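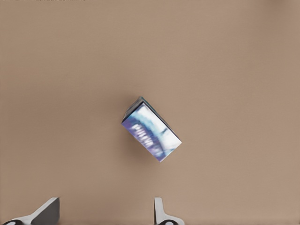
**October, Tuesday, 09:40. Adhesive trial, Flurnari board**

Carried on with the cold-glue work. Same stock as last week (Flurnari uncoated, long grain), new batch of Saka dispersion. Viscosity on opening 1,657 mPa·s at room temperature. Inside the supplier's range but thicker than the last drum, so open time will be shorter.

Cut strips along and across the grain. Applied with the wire bar, closed by hand roller, then under the flat weight.

| Set | Grain | Press time | Result |
|---|---|---|---|
| A | along | 2 min | fibre tear, patchy |
| B | along | 3 min | full fibre tear |
| C | across | 2 min | clean peel at one end |
| D | across | 3 min | fibre tear, slight curl |

C is the one to worry about. The peel starts where the bar lifts, so the film is probably thin there. Could be my technique. Repeat with a longer draw-down and trim the last part off before closing.

Curl on D went down after an hour under the weight. Didn't measure it.

Humidity in the store was higher than I like. The Shirima logger has a gap overnight, battery again. Changed it, clock reset, check it before trusting the times.

Ikonport want a figure for the 1,000-piece run. Not giving one until C has been repeated. If across-grain needs three minutes, their line speed is too high for the compression section they have.

To do:
- repeat C, fresh strips
- wash the bar properly, dried glue in the windings
- order more blotting paper
- ask stores which drum goes next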